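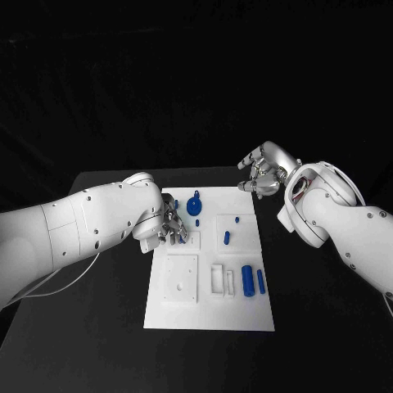 Project report: Can a two-armed robot take over a shop-floor chore?
Carter Poirier and Afshin Karimi, October 23, 2022

We picked this topic because we had both read too many articles saying that small assembly jobs are as good as gone. Afshin spent two summers packing pump kits at Jondness, a parts shop in Skekomstead, and he did not believe it. Our advisor, Jytte Vigfúsdóttir, told us to stop arguing and go look at one job closely.

The job we chose is putting loose parts where they belong on a board. There are pegs, cylinders, a gear, and raised plates with holes. A new worker at Jondness learns something similar before lunch on the first day. If a robot can't do this, we don't see how it is going to sort a kitchen drawer.

What we were told to expect

The sales sheet from Brendus, who sell two-armed systems to small factories, lists 800 parts per shift. It doesn't say what kind of parts, or who lays them out in the morning. We wrote to ask and got the same sheet back.

Aksel Thorlacius, who runs the floor at Jondness, was more useful. He said speed is the last thing he would ask about. He wants to know what happens when a peg goes in crooked and jams, or when it rolls under the bench. His people fix that without stopping their conversation.
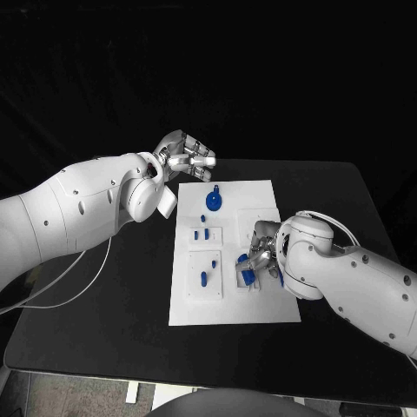
Could a shop hand this job to a robot today?
Only if the shop keeps a person close by and the parts never change. For a place like Jondness, where the mix of kits is different every week, we think it would cost more trouble than it saves.

Where we think the claims fall short

First, everything about the setup helps the robot. The board is white, the parts are blue, the table is dark and the backdrop is black. Real benches have oil on them, bad light and somebody's coffee.

Second, having two hands is not the same as using two hands. A person steadies the plate with one and pushes with the other, or has the next peg ready before the first one is in. In each of our pictures only one hand is at a part. We know three pictures are a thin basis for a complaint, but a worker with one hand waiting would hear about it from Aksel. 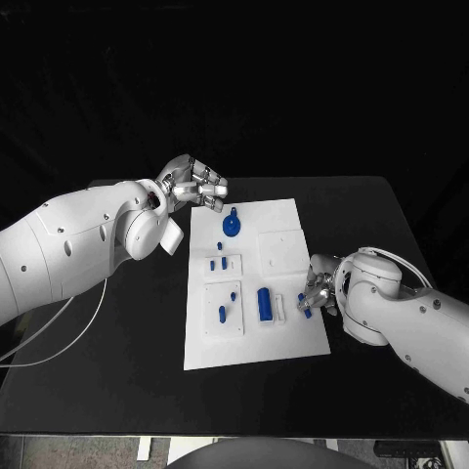 Figure 3. Right hand with a small blue peg over the board; left hand empty.

Third, the money. Ingvar Nørgaard at Opoku, a repair firm, let us see a service quote for a two-armed cell. A routine visit was $2034, and a replacement fingertip was $169. A box of work gloves is a lot less than that.

What we would still like to know

We have no failure counts, and that is the biggest hole in this report. We asked two suppliers how often a part gets dropped and neither gave a number. Afshin thinks a fair test would be 2000 pegs in mixed sizes, tipped out of a bin, with no one allowed to touch anything. Carter would settle for half a day of that.

We do think the hands are impressive to look at, and picking up a peg that small is hard — harder than we assumed in our proposal. But our answer to the title is no, not yet, and the same goes for housework. Jytte has asked us to repeat the cost section next term with a second quote.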